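An afternoon among the babygros: the Flindance open day

I've been meaning to write up the Flindance open day since October and it's been sitting in my drafts next to a half-finished post about a steam fair, so here goes before I forget the lot.

Flindance, for anyone who hasn't come across them, take in second-hand baby clothes, sort them, mend what can be mended and make them up into bundles for families. They have the upper floor of the old Koster building, up a staircase that goes on a good deal longer than you'd like with a bag full of donations on each arm. Doors opened at 11 and I got there a bit before, which meant I had first go at the flapjack (excellent, very heavy on the syrup) and a spot near the front when the tour set off.

First stop was intake. Every bag that comes in gets tipped out and given a quick look over, and anything with a bad stain or a broken zip goes straight into a blue crate for rags. I'd expected this part to be dull and I could have stood there all morning! You get ever so nosy about other people's bags. There was a snowsuit in one of them, barely the length of my forearm, and three of us went a bit soppy over it.

After that it's washing, which we only saw through a door as the machines were going and you couldn't hear yourself think, and then we were through to the folding room. I had no idea there was so much to it. I've always folded baby things by sort of patting them into a lump and shutting the drawer quickly. At Flindance there's a proper way – fasten it, lay it face up, smooth it, legs up to the middle, sides in, then over once more from the top – and every piece ought to come out the same size so the bundles stack. Smoothing is where the time goes. Knitted things spring back into a heap the second you let go of them.

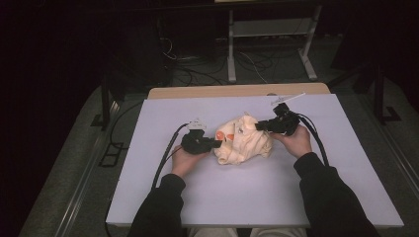
Something cream and very crumpled, on one of the folding boards.

The boards are worth a mention. They're big pale flat things laid on top of ordinary wooden tables, and I liked them so much that I asked where they came from. Burora, apparently, who do shop fittings, and they were bought cheaply when a shop closed down. Dark boards were tried first, but lint shows up on them like snow and people kept stopping to pick it off. I am now seriously thinking about one for my own kitchen table, although where I'd keep it is another matter.

We were allowed a go ourselves. I did 6 pieces and was pleased with four of them. The vests were easy, the dungarees were horrible (the straps go everywhere), and I made a complete mess of a cardigan with a hood. A lady beside me was whizzing through hers and had a lovely neat pile by the time I'd worked out which way up my first one went.

Checking comes next, or before, depending on how busy they are. Poppers get the most attention. They feel along each one for wobble and do it up and undo it, and the cuffs get a gentle pull to see if there's any stretch left. Appliqué is another thing they look at closely, as the edges can lift after a lot of washes and little fingers will find a loose corner in no time. My favourite piece of the whole visit was a cream romper with a heart outline on each leg in mustardy yellow stitching, and some orange appliqué on the body. Such a soft-looking knit, too. I would have worn it myself in a bigger size.

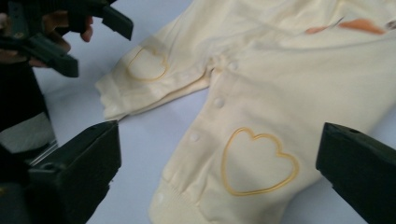 One visitor said she always did the poppers up before washing, as they pulled the cloth about less in the machine, and that she'd had a single sleepsuit last through all her children that way. There was a fair bit of nodding at this, and then a long debate about tumble dryers which I'll spare you.

The last room is bundles. Each one goes into a Plarnex bag, which is a sort of zipped clear thing that stacks nicely, with a size label on the front. On the wall they'd chalked up 98 bundles for the month so far, with a target of 300 by the end of the winter, and I do hope they get there. Newborn sizes they have plenty of. What they're short of is anything from eighteen months upwards, particularly trousers, so have a look in the loft if you've got children who've shot up.

A few practical bits. There's a lift, round the back, which I only found out about on my way down. Parking is hopeless, so take the bus. Tea is free but bring change for the cake table. Wear something that doesn't mind fluff, as my navy jumper still hasn't recovered.

I came home and refolded the whole airing cupboard, and it stayed like that until the weekend.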